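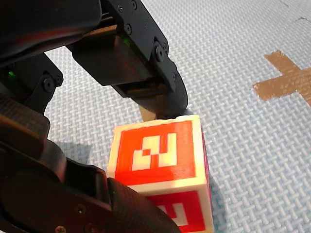
Can I lay foam tiles straight on a concrete floor that gets damp in spring?
You can, but find out where the damp comes from first and plan on lifting the tiles to dry underneath.

Flooring and Basements > Cold concrete, foam tiles
Views: 3,628
Page 1 of 2

aguiar_basement
We moved to Vorkcombe last June and the back room is bare slab. I put a thermometer on it this winter and it read 38. I want something soft underfoot for standing work. Foam is cheap and I can do it myself in an evening. My worry is mold. Has anyone had it down for more than one spring?

Graça Tavares
Mine has been down three years. Interlocking type, no glue. I pull up the corner by the outside wall every couple of months and wipe the slab. There was a musty smell the first year, and it stopped after we fixed the downspout.

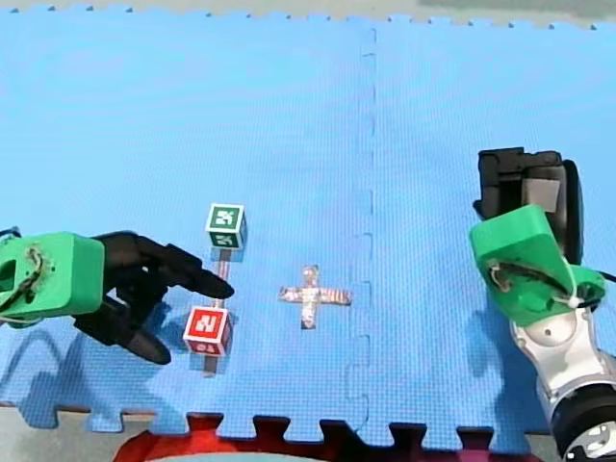 Photo: Graça Tavares

hcoelho
I'd skip foam. It holds water against the slab and you can't see it happening. I did my sister's basement with it and threw the lot out after one season. Rubber costs more but it doesn't dent under a bench. Or paint the floor and buy one good mat for the spot where you stand.

Graça Tavares
Was that slab sealed, Hélder? Was there a gutter problem? Foam doesn't make water. I agree about the dents — anything with narrow legs will leave a mark.

hcoelho
Not sealed. The gutters were fine. The water came up through the floor.
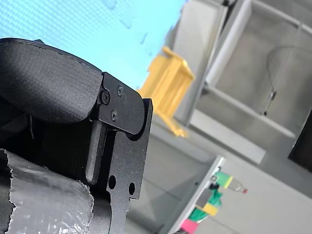

Black cover and plate, close up

V. Prata
You two are describing different floors. Tape a square of plastic sheet to the concrete and leave it a few days. Drops under the plastic mean moisture from below, and then I'm with Hélder. If it's dry, foam is fine. Zerivo sells a test kit but the sheet costs nothing.

aguiar_basement
Taped one down at lunch. What order would you do the rest in, if it comes up dry?

V. Prata
1. Sweep, then vacuum the edges. Grit under a tile works its way through.
2. Start from the straightest wall and leave a small gap all the way along. Foam grows a little when the room warms up.

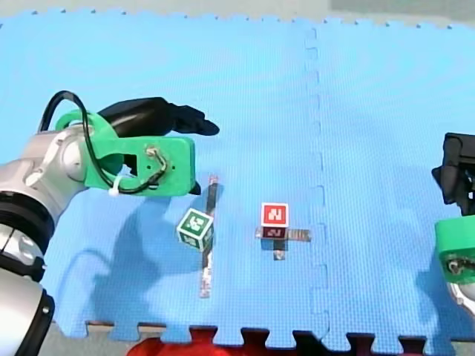

3. Cut the last row with a new blade and a metal ruler. Two light passes, not one hard one.
4. Put scrap plywood under anything heavy.

hcoelho
Still say rubber. But post what the plastic shows.

aguiar_basement
Will do. The far corner already looks a bit cloudy, so I'm pricing both.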